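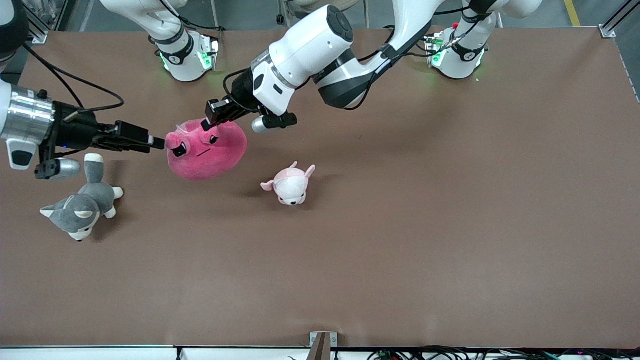
From: Shirley MacLeod
To: Gavness list
Date: 21 September 2021
Subject: Re: Gavness episode order, and the missing recap

Nouhaila Naciri wrote:

> I've just finished the first series on the box set and I'm confused
> about the order. The booklet puts "The Ferry Office" at episode 6 but
> on the disc it comes after "Low Water", and in "Low Water" Jolow
> already has the bandage on his hand. Did they show it in a different
> order when it went out? Also, is there meant to be a recap at the
> start of the second series? Mine goes straight into the titles.
>
> Sorry if this has been asked before. I did look in the archive but
> the search only seems to go back so far.

It has been asked before, but the old answers were on the previous list and didn't come over when we moved, so I'll put down what I know.

The booklet is right and the disc is wrong. "The Ferry Office" was written, filmed and shown as episode 6. "Low Water" was shown as episode 7. Jolow cuts his hand on the office window in the last ten minutes of "The Ferry Office", so with the disc order you get the bandage first and the cut a week later. If you watch them the other way round it all makes sense, including the bit where his sister asks him whether he has had it looked at.

The mix-up came in with the repeat run. "The Ferry Office" was held back because it had a drowning in it and there had been a real accident on the coast that week, so "Low Water" went out in its place. Whoever put the discs together worked from the repeat tapes. The streaming version used the same set and has the same fault. The running order on the old VHS release was correct, for anyone who still has something to play it on.

On the recap: yes, there was one. It lasted 90 seconds and was read by Ilham Soliman in character as the harbour clerk, over shots from the last two episodes. It was only on the first showing. I have it on an off-air tape, with the sound rather poor for the first few words. You don't lose any plot without it, except that she says the boat was sold in the spring, and that isn't mentioned again until episode 4.

Since people will probably be checking their own copies, these are the other differences I have noted between the broadcast version and the discs:

Series 1, episode 2 - the song in the pub has been replaced. It was a proper record on broadcast and is now a piece of library music. You can see people at the bar tapping along to something else.

Series 1, episode 9 - a scene between Jolow and the priest is missing. It is short, and I think it was cut for time in the repeats as well.

Series 2, episode 3 - the closing credits are the ones from episode 4. Bouchra Erraji is therefore listed in an episode she isn't in, and this has been copied on to most of the online cast lists. She is in 13 episodes in all. If your list says 14, that is the reason.

Series 2, episode 8 - the picture is slightly cropped at the top throughout. No other episode has this.

I make the total 19 episodes over the two series. Some guides give 17, and I think they are leaving out the two-part ending, which was first listed in the papers under its own title, "Nonura". It was made as part of series 2 and has the same production numbering, so I count it. Asmaa Ezzat disagreed with me on this on the old list and may still do - Asmaa, if you are reading, I'd be glad to see the page from the listings magazine you mentioned then, as I never did find my copy.

Nouhaila, if you haven't got to "Nonura" yet, don't read the back of the second box. It gives away who was on the quay.

I can copy the recap for anyone who wants it, but it will have to wait until the end of September as the machine is in a cupboard behind the decorating. Write to me off list with an address, please, and not to the whole list.

Shirley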